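第4章 散布機の取り付けと初期設定

この章では、Lerkero製の直装式ブロードキャスター「Skollik 500」をトラクターに取り付け、コントローラー「Nulex」の初期設定を終えるまでの手順を説明します。開梱と付属品の確認は第3章、日常の散布作業は第5章を参照してください。

4.1 作業を始める前に

取り付けは、平らで固い地面の上で行ってください。砂利や傾斜地では、スタンドを外したときに本体が動くことがあります。

警告
・トラクターと散布機の間に人が入った状態で、油圧レバーを操作しないでください。
・PTO軸に触れる作業は、必ずエンジンを停止し、キーを抜いてから行ってください。
・安全カバーを外したまま運転しないでください。

注意
・ホッパーに肥料が入った状態で着脱しないでください。
・袖口の開いた服、首に巻いたタオル、垂れた紐類は回転部に巻き込まれるおそれがあります。

用意するもの
・取り付けピン(上下リンク用、付属)
・ベータピン(付属)
・トルクレンチ
・グリースガン
・水準器
・PTOジョイント(Matheson製、別売)

Matheson製以外のジョイントを使う場合は、切断長さと許容回転数をジョイント側の説明書で確認してください。

4.2 三点リンクへの取り付け

1. トラクターのロアリンクの高さを左右でそろえます。
2. 散布機の正面からまっすぐ後退し、ロアリンクの先端がブラケットの手前に来たところで停止します。
3. 駐車ブレーキをかけ、エンジンを止め、キーを抜きます。
4. 左側のロアリンクを先に取り付け、ピンを差し込んでベータピンで固定します。
5. 右側のロアリンクを取り付けます。穴の位置が合わないときは、右側のリフトロッドの調整ハンドルを回して高さを合わせます。
6. トップリンクを本体上部のブラケットに取り付けます。穴は上下に二つあります。通常は下の穴を使います。
7. チェックチェーンを張り、左右の振れを抑えます。完全に固定せず、手で押して少し動く程度にしてください。
8. エンジンを始動し、本体を少し持ち上げてから再び停止します。
9. スタンドを上げ、固定ピンを差し替えます。

お知らせ
トップリンクを上の穴に付けるのは、追肥など、作物の丈が高い圃場で本体を前に傾ける場合に限ります。このとき散布幅は第5章の表と一致しません。

4.3 水平の調整

1. 本体を作業時の高さまで上げます。
2. ホッパー上縁の左右方向に水準器を当てます。
3. 傾いている場合は、右側のリフトロッドで調整します。
4. 水準器を前後方向に当て直し、トップリンクの長さで調整します。
5. 調整後、トップリンクのロックナットを締めます。

左右の傾きが残ったまま散布すると、片側だけ濃くまかれます。前後の傾きは散布幅に影響します。肥料を入れるとトラクター後輪のタイヤがたわむため、満量にした状態でもう一度確認してください。

4.4 PTOジョイントの接続

ジョイントは、はじめて取り付けるときに長さの確認が必要です。トラクターを替えたときも同じ確認を行ってください。

1. ジョイントを外側と内側に分けます。
2. 外側をトラクター側、内側を散布機側の軸に差し込みます。
3. 本体を上下させ、両方の軸がいちばん近づく高さで止め、油圧が下がらないようロックします。
4. エンジンを停止し、二本の管を並べて重なりを確認します。
5. 管の先端と相手側カバーの根元との間に、40 mmのすき間が残る長さに印を付けます。
6. 印に合わせて内管、外管、カバーを同じ長さだけ切断します。
7. 切り口のバリをやすりで取り、切り粉をふき取ります。
8. 内管にグリースを塗って組み立てます。
9. 両端を軸に差し込み、ロックピンが「カチッ」と戻ることを確かめます。
10. カバーの回り止めチェーンを、トラクター側と散布機側の両方に掛けます。

注意
切りすぎた管は使用できません。最も離れる高さでの重なりが不足する場合は、長いジョイントに交換してください。必要な重なりはジョイント側の説明書に記載されています。

接続後、エンジンを低回転にしてPTOを入れ、異音や大きな振れがないことを確認します。異常があればただちにPTOを切ってください。

4.5 Nulexコントローラーの配線

コントローラーは運転席の右側、視界とレバー操作の妨げにならない場所に付属のステーで固定します。

1. トラクターのバッテリーのマイナス端子を外します。
2. 電源ハーネスの赤をプラス端子、黒をマイナス側の端子に接続します。ヒューズホルダーはバッテリーの近くに置きます。
3. ハーネスを運転席まで通します。排気管やリンクの可動部に触れない経路を選び、結束バンドで留めます。
4. 散布機側のハーネスを、後部のコネクターに差し込みます。キー溝を合わせ、ロックリングを止まるまで回してください。
5. マイナス端子を元に戻します。
6. コントローラーの電源ボタンを長押しします。起動画面のあとに「機種選択」が表示されます。

シガーソケットからは電源を取らないでください。シャッターのモーターが動くときに電圧が下がり、途中で電源が切れることがあります。

4.6 機種と車速センサーの登録

1. 「機種選択」で「Skollik 500」を選び、決定ボタンを押します。
2. 「車速入力」で、トラクター信号またはGPSのいずれかを選びます。
3. トラクター信号を選んだ場合は、続けて距離校正を行います。
4. 圃場に既定の距離を測って杭を立て、最初の杭に前輪を合わせます。距離は画面に表示されます。
5. 「開始」を押し、作業時と同じ速度で走ります。
6. 次の杭に前輪が来たところで停止し、「終了」を押します。
7. 表示されたパルス数を確認し、決定ボタンで保存します。

校正は舗装路ではなく、実際に散布する圃場で行ってください。GPSを選んだ場合、距離校正の画面は表示されません。

4.7 シャッターの原点設定

1. ホッパーが空であることを確認します。
2. 「設定」「シャッター」「原点」の順に選びます。
3. 「全閉」を押し、シャッターが閉じ切るまで待ちます。
4. 目視で左右の開口部にすき間がないことを確認し、「登録」を押します。
5. 「全開」を押し、同じように確認して「登録」を押します。
6. 画面が自動で戻れば完了です。

警告
シャッターの動作中に開口部へ手や工具を入れないでください。コントローラーの電源を切っても、直前の動作が終わるまでモーターは止まりません。

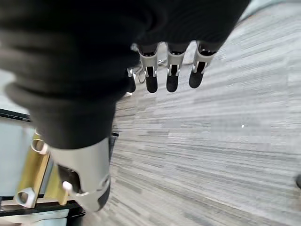 茂呂 佳澄
Lerkero 技術資料課 取扱説明書担当

4.8 吐出量の確認

肥料の粒の大きさや湿り具合によって、同じ開度でも出る量が変わります。銘柄を変えたとき、袋を開けてから日がたったときは、次の手順で確認してください。

1. 散布円盤を取り外します。中央の蝶ボルトを左に回すと外れます。
2. 吐出口の下に受け袋を取り付けます。
3. ホッパーに肥料を入れます。底が隠れ、かくはん棒が埋まる程度で足ります。
4. 「設定」「吐出試験」を選び、使用する肥料の番号を指定します。
5. PTOを作業時の回転数にし、「開始」を押します。シャッターは自動で開き、一定時間で閉じます。
6. PTOを切り、エンジンを停止してから受け袋を外し、重さを量ります。
7. 量った値を入力します。袋の重さは引いてください。
8. もう一度繰り返し、二回の値に大きな差がなければ保存します。
9. 散布円盤を元に戻します。円盤には左右の別があり、刻印の「L」が進行方向に向かって左です。

お知らせ
二回の値がそろわないときは、ホッパー内で肥料が固まっていないか、かくはん棒のピンが折れていないかを確認してください。

4.9 設定中に表示されるエラー

251 シャッター位置を検出できません
コネクターの差し込みとロックリングを確認し、4.7の手順をやり直します。再び表示される場合は、位置センサーの点検が必要です。

819 車速信号がありません
トラクター信号を選んでいる場合は、後部コネクターと車両側の信号線を確認します。GPSを選んでいる場合は、アンテナを屋根の上など空の開けた場所に置き、しばらく待ってください。倉庫の中ではこの表示が消えません。

どちらの表示も、原因を取り除いたあとに決定ボタンを押すと解除されます。解除しても設定内容は失われません。

4.10 取り付け後の点検

はじめて散布する前に、次の箇所を点検してください。

・三点リンクのピンとベータピンがすべて入っている
・チェックチェーンが左右同じ張りになっている
・スタンドが上がった位置で固定されている
・PTOカバーに割れがなく、回り止めチェーンが掛かっている
・ハーネスにたるみがあり、本体を上下させても引っ張られない
・散布円盤の蝶ボルトが締まっている
・ホッパー内に工具や袋の切れ端が残っていない

最初の散布を終えたら、ブラケットの取り付けボルトと円盤の羽根のボルトを増し締めします。締め付けトルクは巻末の表に従ってください。

取り外しは、4.2と4.4の逆の順序で行います。先にスタンドを下ろし、本体が安定してからトップリンクを外します。ハーネスのコネクターには付属のキャップをかぶせ、トラクター側も同じように保護してください。コントローラーは運転席に残しても構いませんが、冬期に長く使わないときは電源ハーネスを抜き、屋内で保管します。

続いて、第5章「散布幅と開度の決め方」に進んでください。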